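Workshop tips: budgeting for a two-arm bench cell

Price the cell as a whole before comparing arms. Our quote from Kurup came to $3,815 for the second arm alone, and that left out brackets, cabling and the bench.

Reach. Measure from the mounting point to the farthest part you need to pick, then add clearance for the wrist. Catalogue reach is normally given with no gripper fitted.

Fingers. Allow for spares from the start. Small gears and flat plates need different tips, and a finger that suits one will often slip on the other.

Brackets. Print your own sensor mounts if you have access to a printer. Ours went through two versions before the plug cleared the forearm. Use a bright colour – dark brackets disappear against a dark arm.

Cables. Order longer than the straight-line distance. A lead that pulls tight at full extension will work its connector loose. Run each arm through its full travel by hand, power off, before tying anything down.

Work surface. Plain dark cloth cuts glare and stops small parts rolling. Budget for a replacement, as creases set in and throw off height readings. 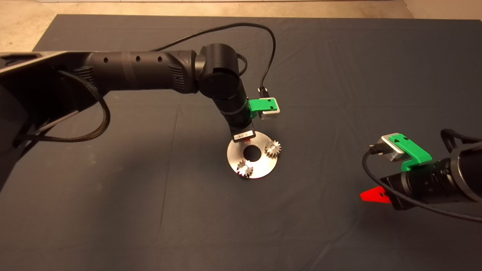
Gear and plate handling, both arms over the cloth.

Lead time. Bromik quoted 11 weeks and took 14. Don't book training until the controller has arrived.

Service. Ask whether calibration is done on site or by return freight, and who pays the freight.

Revised April, V. Zupan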